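Ticket: Left gripper drops out of sync part way through a demo
Product: Clirkine hand-held pair, with the Cliva recorder
Status: Open, waiting on support

First post

Hello! I'm recording cloth demos on a bed with the Clirkine pair (one gripper in each hand, I do the job myself and the robot learns from the recordings) and I've got a problem that is slowly driving me up the wall. The left gripper records beautifully for a while and then its finger opening lags behind everything else. On playback the fingers close on the cloth well after the cloth has started moving, so the robot would be learning to pick things up by magic.

The right one is fine. Same firmware on both, same charger, same everything as far as I can tell.

What I've tried so far:

Restarted Cliva between takes. No change.
Swapped hands, so the left unit was in my right hand. The fault went with the unit, so at least it isn't me!
Re-ran the open and close calibration. Good for 85 takes, then back it came.

The task is a simple one: pinch a bit of cloth, lift it off the bed, pull it out to one side, lay it flat again.

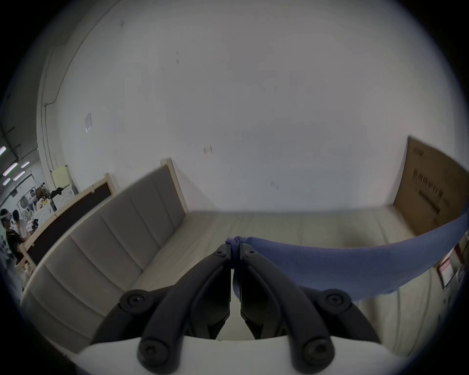 Each take lasts 60 seconds at most, and I've got 243 that I'd call usable out of a planned 3000, so you can see why I'd like this sorted before December.

Update, same afternoon

Thanks for the quick reply. You asked for three things.

Recorder log: attached. The warning you want is "finger stream late", and it only ever names the left unit.

Free space on the recorder: loads, I cleared it this morning.

Lights: both green, and they stay green even while the lag is going on. I'd have expected amber or something if the stream was late (is that worth a separate ticket?). I also put the two side by side over the sheet with nothing in the fingers and looked for a difference between them, and I can't find one from the outside.

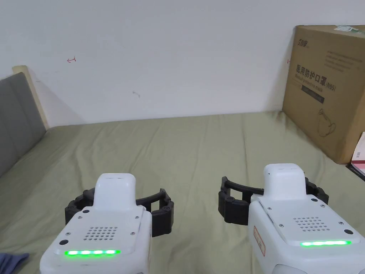
Both units over the green sheet, fingers empty, light bars green.

Update, evening

Right, some progress. I turned off the live preview in Cliva as you suggested and did a long run without it. The lag still turned up, but much later on, and it cleared by itself when I left the grippers alone over a cup of tea. With the preview back on it returned within a few takes. So it smells like the left unit is struggling to keep up, though why only the left I couldn't say.

Two questions before I carry on. Can I fix the late takes afterwards by shifting the finger data, or is the delay different every time? I'd hate to bin them all. And is it safe to load the Taheri firmware on one unit only, or must the pair match?

I'll keep the preview off and carry on recording for now. The logs from tonight's run are in the Warnine folder, next to the first lot.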